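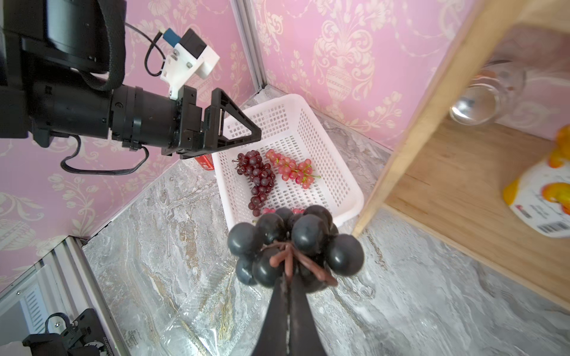

The dark grapes in the gripper, with the white basket on the floor of the Zotirside corner.

Kenano Student Robotics Club
Minutes of the regular meeting, January
Start: 4:30 p.m., in the club room
Minutes written by the club secretary

1. Minutes of the last meeting
The minutes were read and approved with one correction. In the point on spending, the word "batteries" is changed to "battery chargers".

2. Report of the Zotirside group
The group reported on the grocery task, which is our entry for the Mollberg student competition. The task is to take artificial fruit with a two-arm robot and put it in a basket. The members drive the arms by hand control and each run is recorded. Later the recordings are used for training.

The plan from autumn says 500 recorded runs before the entry is sent. At the moment we have 400. The group thinks the rest can be done before the end of February, if the room is free on the same afternoons as now.

The grapes are still the most difficult item. When the fingers close on the berries, the bunch turns and often falls. When they close on the stems, the bunch hangs straight and it is easier to lower it. It was agreed that all drivers will take the grapes by the stems from now on. The old runs with the other grip stay in the set, but they must be marked in the log.

One member asked if dark grapes are harder to see for the wrist cameras than the pink ones. The group has not compared this yet. It will look at the failed runs and bring an answer to the next meeting.

3. Grapes in plastic boxes
The competition rules allow fruit in a package. The group has started to practice with grapes in a clear clamshell container.

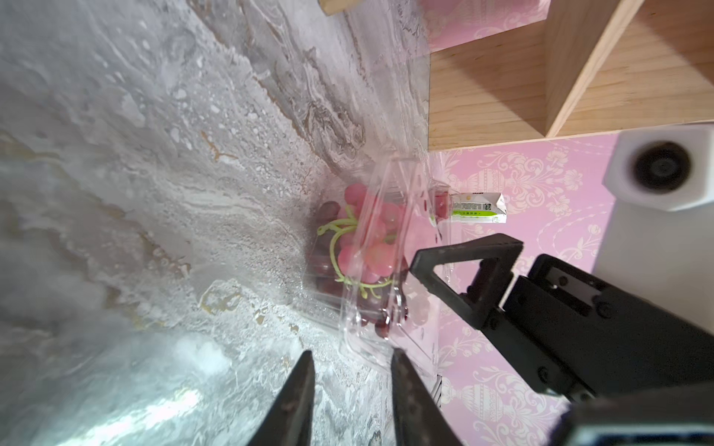
The clear plastic gives reflections, and in the recordings it is sometimes hard to say where the edge of the lid is. Two proposals were made. The first was to put a strip of colored tape on the lid. The second was to leave the container as it is and to move the lamp. After discussion the second proposal was accepted, as the judges will bring their own containers and these will have no tape.

It was also discussed how the two arms should share the work. Until now every driver did it in his or her own way. For the next 6 sessions one arm will hold the container in place and the other arm will do the lifting. After that the group will decide if this is kept.

4. Cables
The cable loops near the wrist cameras were mentioned again. Drivers are asked to check before each session that a loop cannot catch on the basket or the shelf. A member of the mechanical group will try shorter cables on one arm first.

5. Order in the room
Plastic bags and other packing should be picked up from the floor before recording, unless they belong to the task. The wallpaper and the floor covering stay the same until the entry is sent. Please do not move the shelf. If it was moved by accident, write it in the log with the time.

6. Workshop at Obeidat
The Obeidat school has invited us to show the hand control to its younger students. The club accepts the invitation. We need 2 drivers and one person who can explain the recording part. Names can be put on the list by the door until the next meeting.

7. Other matters
The question of a second key for the storage room was moved to the next meeting. The club asks all members to return borrowed screwdrivers, in particular the small hex set.

The meeting was closed at 5:45 p.m. The next meeting will be in February, same room and same time.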